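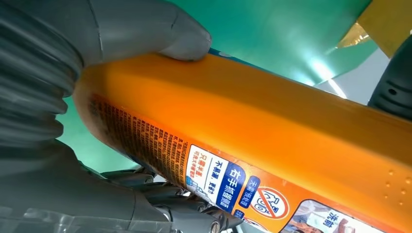
Tuesday, late

Rain until noon, then gray. I finished the second box of Grandfather's letters and started on the ledger. It is the one with the Salgado stamp inside the cover, and it runs to 752 numbered pages, though a good many are blank after the middle. He wrote down everything he bought for the boat and almost nothing about where he took it.

Ruth Rengifo called at nine, before I had my coffee. She has found the mooring record at the harbor office. The number is 3108, which matches what is painted over in the letter to Idalina Carvalho — I had read it as 3103 and spent most of last week looking in the wrong drawer. So that is settled. She is sending a copy by mail and would like the postage back, which is fair.

Went through May in the ledger. Rope, tar, a lamp, two payments to Eliécer Castaño for caulking. The second payment is crossed out and written again lower. I can't tell whether he paid twice or argued about it. There is a Castaño letter in the first box that complains of being owed, but it has no year on it and the ink is different. I put a slip of paper in the page and moved on.

Lunch was bread and the rest of the lentils. Matilde stopped by to return the folding table and stayed an hour. She thinks I should stop copying out the prices and only copy the names. I said the prices are the only way to put the loose pages in order. She said nobody in the family will read the prices. Probably true. I am going to keep copying them.

In the afternoon I cleaned the small desk and moved the lamp to the left side, so my hand does not throw a shadow on the page. Better. The chair is still too low. I used a cushion and my back was all right until five.

Cristóvão Vieira wrote back at last. He has one photograph of the boat, taken from the stern, and says the name can be read with a magnifying glass. He will not mail it. I would have to go down there, and the bus is slow, and he is only home in the mornings. I wrote that I would come after the rain lets up and asked if his sister still has the tide tables.

Copied out to page 88. My writing got bad toward the end and I will have to redo the last page.

Need stamps, pencils, a new bulb for the hall. Call Ruth about the postage. Ask Idalina's daughter whether the envelope was kept.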